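Savings habits study, progress note to funder, March

Mercy, quick one before the Friday call. Full tables to follow, Tarek still cleaning them.

Where we are. Recruitment closed. 909 households signed up across the Salinas sites, everyone has done the first round of spending diaries. Second round is open now, 66 percent in so far. Reminder texts go out at 4 pm, seems to be the time people answer.

What we're seeing (early, please don't quote). People put small automatic transfers out of their minds, and the money stays put. Savings they have to move by hand get raided for car repairs and school stuff. Elvira thinks the size of the transfer matters less than which day it leaves the account. Not sure yet, payday varies alot in this group.

Spending diaries. Clothing turned out messy. Coats especialy, some people log them as a need, some as a treat, some put them under gifts. Ignacio has rewritten the category guide, four pages down to one. Participants can now attach a photo of the item and skip the long form.

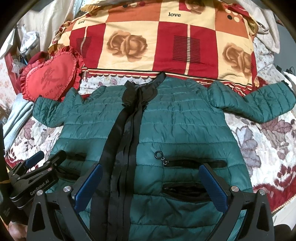

Category guide, outerwear: teal quilted jacket with black collar.

Problems. The Drillora export dropped the cents on a batch of entries, so totals for those are off. Prapai is re-pulling them by hand. Metar invoice came in higher than quoted, have asked why, no reply yet.

Budget. On track apart from Metar. Would like to move the unspent travel money into participant payments, 30 dollars per household for finishing round two. Need your ok in writing before we announce it.

Next. Close round two, code the open answers, first draft of the Fatwood site comparison. Elvira will send the interview notes separately.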